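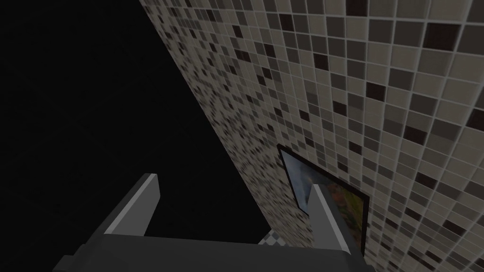

Figure 3. View from the wrist camera in the simulated kitchen, gripper open, with the tiled wall and framed picture beyond the right finger.

4.2 Comparison of the two finger sets

We compared two sets of fingers for the same parallel gripper in simulation. The first set, called Arkdale, has flat plates with a stiff contact model. The second, Cormier, has the same outer shape but a softer contact model, so that any change in the results comes from the contact settings alone. The arm, the wrist camera and the room were kept the same for both sets. All runs used the Skungate scene package, and the arm was driven by the Tritik controller at its default gains.

Each finger set was given 1,348 attempts, making 2,696 in all. Start poses were drawn at random but shared between the sets, so every attempt with one had a partner with the other. An attempt was scored as a success if the object was still between the fingers after the lift and the wrist had come back to its rest pose. 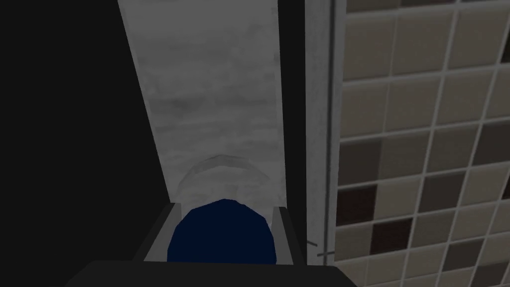
Objects with rounded tops were the hardest for both sets. The flat plates touch a curved side along a narrow line, and a small error in wrist angle is enough to turn the object as the fingers close. With the stiff contact model this often ended in a slip during the lift. The softer model put up with larger angle errors, but it was slower to settle and sometimes let the object sag before the wrist moved.

Of the 2,696 attempts, 662 failed. We went through these by hand and put 178 down to the camera view and not to the fingers. In most of these the estimate of the object's edge was poor – pale objects against a pale surface were the usual trouble – and the gripper closed too early or to one side. These attempts were kept in the totals, as both sets met the same views.

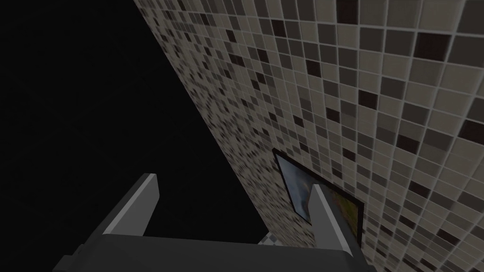
The wrist camera was also checked for drift with the fingers open and nothing held. Dark areas of the view gave the tracker very little to work with, and fine tiling seen at a steep angle produced false matches between neighbouring squares. We masked the far part of the wall and repeated the check over 77 poses. The mask removed most of the false matches but left fewer points to track, and at the steepest angles the tracker still lost its place. Xuelian Bai wrote the masking step, and the settings are listed in Appendix B.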